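Last updated: May

Keep the Glass

Our food co-op dropped its bottle deposit this spring. Members now buy oil and vinegar in plastic pouches from Stasta, and the pouches go in the trash. I think this was a mistake, and I voted against it.

The case for pouches was weight and breakage. Nouhaila Ezzat, who ran the numbers, found that we broke 552 bottles last year out of 4,000 filled. That is a real cost. But most of them broke in the delivery van, in crates with no dividers -- a problem we could have fixed for 15 dollars a crate. 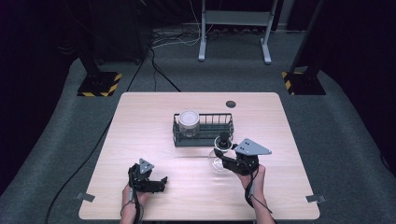 The store in Sketgate still fills glass. It charges a deposit of 2 dollars and nearly everyone brings the bottle back. People rinse them at home and hand them over on Sunday morning.

I don't mind paying a little more for oil. I do mind throwing out a pouch every month when a bottle would have lasted for years. The vote comes up again in the fall -- I hope members will look at the crates first.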